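Kidney Tables on Pedestal Bases: Frequently Asked Questions

Applies to the Nindine range of pedestal tables. Text maintained by Amarachi Isah, product support. Last revised in September.

What is supplied in the carton?
The top, two pedestals of different diameters, the fixing kit and a hex key. The wide pedestal is packed upright at one end. The narrow pedestal is packed inside the foam tray under the top. Check both before discarding the packaging.

Which pedestal goes where?
The wide pedestal carries the larger lobe. The narrow pedestal goes under the opposite end, set farther back. Reversing them leaves the large lobe under-supported, and the top will tip if someone leans on it.

How is the top fixed?
Each pedestal has a mounting plate with slotted holes. Start all bolts by hand, square up the top, then tighten in a diagonal pattern. Maximum torque is 12 Nm. Do not use an impact driver.

What load can the top take?
65 kg evenly distributed. Point loads near the tip of either lobe should be kept well below this. The table is not a seat or a step.

Can the table be lifted by its top?
No. Slide it only on felt pads, and only on a level surface. For anything farther than across a room, unbolt the top and move the parts separately. Robel Endale in our workshop reports that most cracked tops returned to us were lifted in one piece by two people.

How much clearance is needed from a wall?
Leave enough for a cloth to pass behind the back edge. Against a curved wall, measure at the tightest point and not at the ends. A top touching the wall will rub a line into paint within a few months of normal use.

Can the table stand on a glossy floor?
Yes. Fit the clear pads from kit 1423, as the standard felt collects grit and leaves dull rings on a high-gloss coating. New floor coatings must be fully cured first; ask the coating supplier for the time. Dark floors show dust and scuffs early, so wipe under the pedestals when the pads are checked.

How do I clean the ribbed pedestals?
Vacuum with a soft brush, working along the ribs. Follow with a damp cloth and neutral soap. Scouring pads take the finish off the high points of the ribs and the damage cannot be polished out.

And the top?
Damp microfiber, then dry. Marbled pale tops should be kept clear of coffee, ink and hair dye. For a stain that has set, use Rendia stone cleaner at the dilution on the label and test it on the underside first.

Where should cables run?
Along the wall line, behind both pedestals, wherever the outlet position allows. A cable that has to cross the open floor should go in a flat cover. Coil excess length at the outlet end. Never trap a cable under a pedestal, even a thin one. 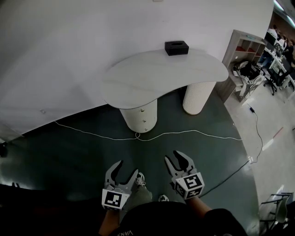

Power adapters should lie flat on the floor or be fixed to the wall, clear of the pedestals and of any cloth that hangs over the edge. Do not tape them to the underside of the top. The adhesive marks the surface and the adapter cannot shed heat.

What can be left on the top permanently?
Light items such as a tissue box or a small tray. Put felt under anything with a hard base. Objects near the back edge are less likely to be knocked off.

Are spare parts available?
Pads, bolts and mounting plates are stocked. Tops are made to order. Quote the part number from the sticker on the underside; a replacement narrow pedestal is part 261. Orders are handled by Asabe Shehu.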